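Finishing & Surface Care > Interior wood

Shellac or water-based poly over old oil-stained doors and a countertop?

Asked in February. 3 answers. Viewed 578 times.

I have a set of interior paneled doors and one wood countertop, all stained dark brown at some point before I bought the house. The topcoat has gone dull and slightly tacky near the handles. I want to put a new clear coat over everything without stripping to bare wood, and I want it to be water-based because I can't ventilate the hallway well in winter.
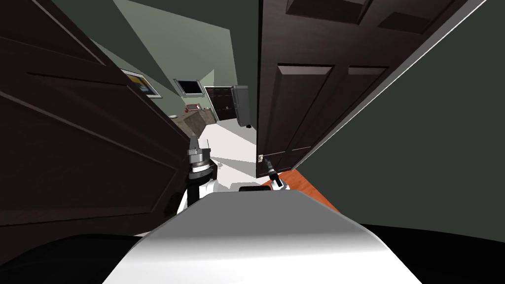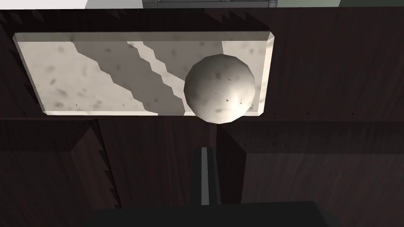
What I know so far. The stain is oil-based, going by the smell when I sanded a test patch on the back of one door. The topcoat softens a little under denatured alcohol but does not dissolve completely. Mineral spirits takes off grime and nothing else. I have a quart of Predereo clear satin (water-based polyurethane) left from a floor job and would like to use it.

Questions:

Do I need a barrier coat of dewaxed shellac between the old finish and the water-based poly, or is scuff sanding enough?

Can the same product go on the counter, or does that need something harder?

What is the best way to deal with the tacky area near the handles? I wiped it with dish soap and water and it is less sticky but still not right.

Edit: the doors are solid wood, no veneer that I can find. Temperature in the hallway is 62 F during the day and drops at night.

Answer 1 (accepted)

Take the alcohol test first. A finish that softens but does not dissolve is usually one of two things: a lacquer, or shellac with something else over it. Put a few drops of lacquer thinner on the same spot on the back of the door. If it dissolves fast, you have lacquer. If it wrinkles or lifts, you have a varnish or poly. If nothing happens, the finish is probably a catalyzed product, and those are hard to recoat with anything unless the surface is well abraded.

For all of these the barrier coat is a good idea. Scuff sanding alone works when the old finish is known, clean and compatible, and you have none of those confirmed. Dewaxed shellac sticks to nearly everything and nearly everything sticks to it. The word dewaxed matters. Ordinary amber or clear shellac in a can normally contains wax, and water-based poly can peel off wax in sheets months later. Read the label. If it doesn't say dewaxed or wax-free, assume it has wax in it.

Sequence I would use:

1. Remove all hardware. Don't mask around handles, the buildup there is your problem area.
2. Wash with a mild ammonia-free cleaner, rinse with a damp rag, let dry overnight.
3. Wipe with naphtha or mineral spirits. Change rags often. Let it flash off completely.
4. Scrape the tacky area. This is body oil that has migrated into the finish, and no amount of washing will reverse it. Use a card scraper or a sharp plastic scraper until you reach finish that powders when sanded and doesn't gum up the paper. In bad cases you will go down to stain, and then you need to touch up color before going further.
5. Sand everything with 220. Use a foam pad on the moldings so you don't cut through on the bevels. Those edges have the thinnest finish on the whole door and the color will go before you notice.
6. Vacuum, then wipe with a damp microfiber cloth. No tack cloths with water-based products, the resin can cause fisheyes.
7. One thin coat of dewaxed shellac, 1 to 1.5 pound cut. Two coats over any spot where you reached stain.
8. Light sanding with 320 after two hours.
9. Two or three coats of poly. Panels first, then molding, then rails, then stiles. Keep a wet edge and don't go back over it after the first couple of minutes.

On color: water-based poly dries clear with a slightly cold look, and on dark brown it can read as a gray haze if you put it on heavy or stir air into it. Dewaxed shellac warms it up a little. Keep to two coats if you can live with that build.

On temperature: 62 is inside the range for most of these products but on the low side. Recoat times on the can assume something like 70 and moderate humidity. Double them. The night drop is a bigger concern than the daytime number, so coat in the morning and stop by early afternoon. Cure also slows down. I would not close the doors against weatherstripping or painted stops for 9 days.

Ventilation: shellac is dissolved in alcohol, so that one step does need moving air and no open flame, pilot lights included. If the hallway can't be ventilated, take the doors off and coat them in a garage that can be opened. It is better to lay them flat anyway. Vertical surfaces with raised panels collect runs in the lower corners.

Counter: treat it as a separate job. I would not use leftover floor poly there until you know how old the can is. Opened water-based poly has a limited life and a partly full quart may have skinned or frozen. Strain it and brush out a sample on scrap. If it feels grainy or stays soft after two days, discard it. If it is sound, a floor-grade product is acceptable on a counter that is not used for cutting and is not next to a sink. Near a sink, use a two-part water-based finish and seal the end grain and the underside too.

Comment: Thank you. Lacquer thinner dissolved it right away, so lacquer. The Predereo can was opened last summer and stored in the basement.

Comment (answerer): Basement is fine, unheated garage would not be. Strain and test. With lacquer confirmed you still want the shellac.

Answer 2

I disagree on the barrier coat. Did nine doors in a rental at Nevanside with water-based satin straight over scuffed lacquer, no shellac, and nothing peeled. 220 by hand, wipe down, two coats with a foam roller and tip off with a brush. The prep is what counts. An extra product in the stack is another layer that can fail, and shellac is weak against alkaline cleaners. If somebody washes the door with ammonia and it gets in through a scratch, you can get whitening underneath.

For sandpaper I used De Haan foam-backed sheets, they follow the molding profile better than plain paper. Any brand of foam-backed will do.

Comment: How long have those doors been up?

Comment (answer 2): Going on three years.

Comment (answer 1): Your results are plausible on clean lacquer. The question here includes contamination around the handles. Silicone or skin oil under water-based poly gives craters, and shellac blocks most of that. The point about ammonia is correct and I would tell the household to use plain soap and water.

Answer 3

just use gel varnish. wipe on wipe off, no brush marks. hilloseo makes one, sold in pints I think. i did my whole stairs with it

Comment: Is it water-based? The question asks for water-based.

Comment (answer 3): oil i believe. smells for a couple days

Comment: Then it doesn't fit the hallway, but it could work if the doors are coming off and going to the garage. Rags used with oil-based gel need to be spread flat outside to dry or put in a metal can filled with water. They can self-heat and catch fire in a pile.

Update from the original poster

Strained the old can and brushed a sample on scrap over dewaxed shellac. It dried clear but stayed soft enough to mark with a fingernail on the third day, so I threw it out and bought a new one. First door is done, two coats. The handle area needed scraping down to stain on one side and I touched up with a matching dye in the shellac before the clear. Color match is close. There is one run at the bottom of a panel that I will sand out after it cures.

Counter is on hold until spring. I have not decided between the two-part product and leaving it alone with wax. If anybody has used a two-part water-based finish over old lacquer with a shellac layer between, I would like to know what grit you used before the first coat and how long you waited before putting anything heavy on it.

Related questions

Removing silicone polish residue before refinishing
Dewaxed shellac shelf life once mixed
Satin finish came out patchy on flat panels
Is 1,000 grit too fine between coats of water-based poly?
Finish stuck to door stop after repainting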